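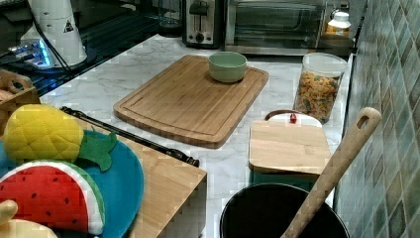
Colored pasta in its jar, and the big cutting board.

The letter from Binddale said my aunt had left me a share in a well at Podness, and that the water in it cured regret. I read it twice over the sink. Then I looked for the part where they wanted money.

It was on page two. Four dollars for postage, and they'd send a bottle.

I have lived in Batby all my life and have seen three miracle waters come and go. One was for knees. My aunt bought that one by the case and limped until April, when she quit walking to the store.

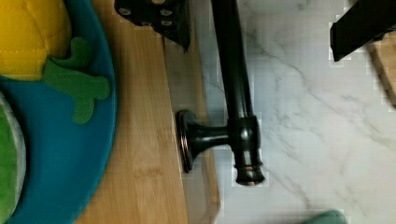 Still, I sent the four dollars. I told myself it was for the stamp, which was foreign-looking and had a heron on it. The bottle came wrapped in newspaper, number 3246 inked on the cork. It smelled like a garden hose. I poured a little into a coffee cup and sat there thinking of the house on Malik Street I should have bought, and the phone call I let ring.

I drank it. I waited the way you wait for a sneeze.

The house on Malik Street was still yellow. The phone was still ringing. What bothered me was the four dollars, and that bothered me less than I'd have guessed.

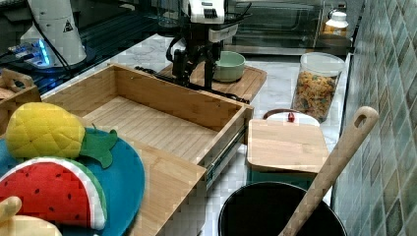 Did the water work?

It tasted of pennies, and I slept until nine. I put the cork back in and wrote to Binddale to ask what they charged for a second bottle, strictly to see what they'd say.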